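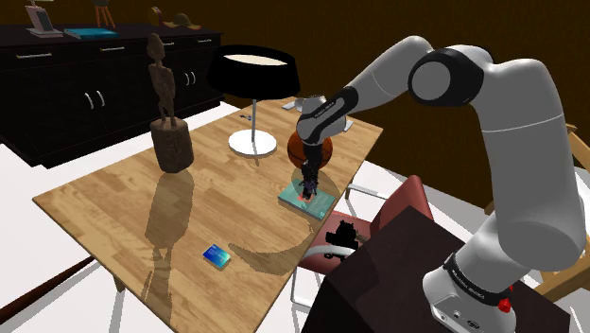 Our class got to spend an afternoon at the Handbridge open day in March, and I picked it for my report because I'd never seen anyone work with a robot arm up close. We saw the arm in simulation, so everything happened on a big screen. Stellan Wikström ran our session, and he was super patient with us (we asked a LOT of questions!).

What we watched

The room on screen looks like somebody's living room, with a table full of ordinary stuff. The jobs all had to do with a teal book and a little figurine. Stellan kept switching views, and my favorite was the one looking down over the gripper, where you can read the title on the book, The Effective Engineer. I spent way too long staring at the shadows – they're huge!

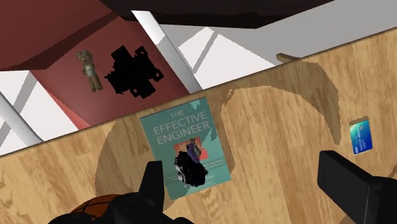 What I asked

I wanted to know why you'd bother with a pretend room at all. Stellan said you can try the same move over and over and change one small thing each time, and if the arm bumps something you just reset. I also asked if I could drive, and he let two of us have a go. I was terrible at judging height, even with the figurine right there on the book.

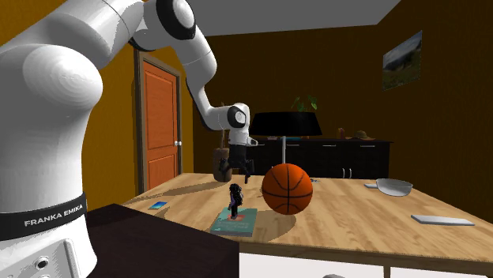 My partner did better than me because she went slowly and checked a second view before she moved down. If I do this again I'm copying her. Thanks to Holger Wallin for setting up the trip!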